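Fri 21 August

Went to the new Sirport tonight, the one on the corner where the tire place was. I said I'd wait a month before eating there and I made it nine days.
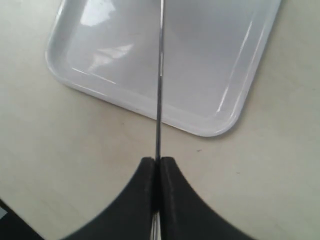

I should put down first what I was told going in, so I can hold it against them later. Adel Nasr says it's the same kitchen, same recipes, same prices as the old Sirport across the river. Adel says this about every second location that ever opened. He said it about Hajji when they took the unit by the bus station, and Hajji now sells a lamb plate with fries on it and a sauce that tastes like ketchup with cumin in it.

The sign outside says 66 seats. I don't know why a restaurant would put that on a sign. Maybe a third of them had people in them at seven, and for a week-old place at dinner time on the last day of the work week I'd be worried. The girl at the front asked if I had a reservation and then looked at the tablet for a long while, as if the answer might change something.

Ismail Gaber was late, so I read the menu twice. It has a page of history at the front. The page says the founder came from Jarkent with his grandmother's noodle recipe. The old place's menu, which I have eaten off for years, never mentioned a grandmother. It had a list of noodles and a phone number. I asked the waiter about her and he said he started this week.

Food, in order. Bread was good, hot, a bit too much salt on top. Tea came in a pot with one cup, then another cup after I asked. Dumplings were fine. I want to say better than fine, because the dough was thin and they'd put real pumpkin in, but there were five of them where there used to be six, and the price is up. Ismail says I'm remembering it wrong. I am not remembering it wrong, I have ordered that plate more often than I've called my brother.

The hand-pulled noodles were the test. At the old place they come out uneven, a fat one next to a skinny one, and you can tell somebody's arms did it. Tonight's were even all the way through. Very nice, nothing wrong with the chew, but I don't believe they were pulled by hand and I said so to Ismail, who told me to eat. The broth was weak. Peppers good. He finished mine.

He had news, or what he calls news. Busik is supposed to be moving out of the market hall and into a proper room in June, with a bar and a patio. His cousin heard it from the man who services their freezers. Last year it was a food truck, and the year before that they were going to do breakfast. I'll believe in the patio when I have a chair on it. Ismail wants us to put money in if they ask around. I told him I've seen what he does with money. He did the bakery, and all he has from the bakery is a very large bag of caraway seed.

He also says the owners here paid 816 a month for the sign alone, on some kind of lease. That can't be right. Nobody would lease a sign for that. But then he had it to the dollar, and people who make things up usually say eight hundred. I've been turning it over since I got home. Should have asked Adel, but Adel would only tell me it's the same sign as the old place.

Check came to 38 each with the tip, which I think is a lot for noodles and tea. They add the tip themselves if you don't catch it. I caught it. Ismail left extra anyway because the waiter was nice to him about the grandmother, after I'd gone to wash my hands. Apparently she's real and lives in the founder's house and has opinions on the dumplings. The waiter who started this week knew all that, somehow.

They gave us a card with 2 stamps on it already, ten for a free plate. I know this trick, the car wash does it. I put it in my wallet.

One more thing so I don't forget. The old location was dark when I drove past on the way home, and it was only half past nine. They used to be open until eleven. Adel swears they aren't closing it, that it's a slow month and everyone's away. Maybe. There was paper up in the side window though, brown paper, the kind you put up when you're painting or when you're leaving. I slowed down to look and the guy behind me leaned on his horn.

I'll go by again at lunch tomorrow and see if the door's open. If it is I'm ordering the dumplings and I'm going to take a picture of the plate to send Ismail. Need to get gas too, and stamps, and call about the water heater. Stomach is fine so far. Salt is going to keep me up.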